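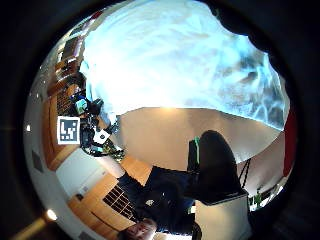 4. Preparing the room

4.1 Take the Dolden ventilation unit out of its plastic sheet. Keep the sheet until the unit has passed its first test.

4.2 Move chairs and other furniture away from the spot below the mounting point.

4.3 Switch off power at the breaker. Check the circuit with a tester.

CAUTION: A wall switch does not isolate the circuit. Do not open the junction box until the tester shows no voltage.

4.4 Hold the paper template against the ceiling and mark the four screw holes. The opening is 148 mm across. The outer ring is 168 mm and covers the cut edge.

4.5 Keep the opening at least 752 mm from any ceiling light. Heat from older fittings can upset the humidity sensor.

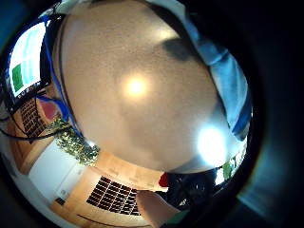 Fig. 6. Textured ceiling with round light fitting.

NOTE: On textured ceilings, fit the foam gasket supplied in bag C. Do not use sealant in its place.

4.6 Cut the opening, feed the duct through and tighten the clamp by hand. Leave 31 mm of duct showing below the ceiling line.

4.7 Go to section 5 for wiring.

Related guides
Dolden wiring and first test
Hida wall controller: pairing
Marulanda duct kit: parts list
Sirnent filter replacement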